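Stop hiding the boring takes

11/6/19

I've been grumbling about this since April, so I may as well grumble in public. When we collect demonstrations by hand, with a person holding the grippers and doing the job themselves, we keep throwing away the dull ones.
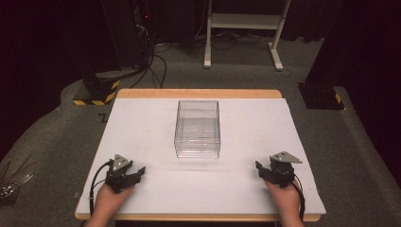

By dull I mean the slow ones, the ones where somebody stops, has a think and comes in again from the other side. Gareth Tapley and I went through a batch of 200 for the Kellgate work and the tidy-up rules had binned loads of them (too long, too much dithering, hands paused in mid-air). What was left looked lovely! Every take smooth as butter, and the policy we trained on it was hopeless the moment it drifted a finger's width off course. Of course it was. It had never seen anyone recover from anything.

So Pilar Escobar put the messy takes back in and trained again, same settings, same 90 test runs. The second version was slower and a bit ugly to watch, and I liked it far more. It went wrong and then it did something about it.

Now, Gervasio Figueroa thinks I'm being romantic about this, and he has a point. Some takes really are rubbish. If a cable snags and the person gives up, bin it, fine. And he reckons that with up to 800 clean takes the whole problem would fade away. Maybe! We haven't got 800, and most small labs I know haven't either.

What bothers me more is the write-ups. "Low-quality demonstrations were removed" is all you get, one line, and then pages about the network. I'd swap half those pages for the list of what went in the bin and who decided.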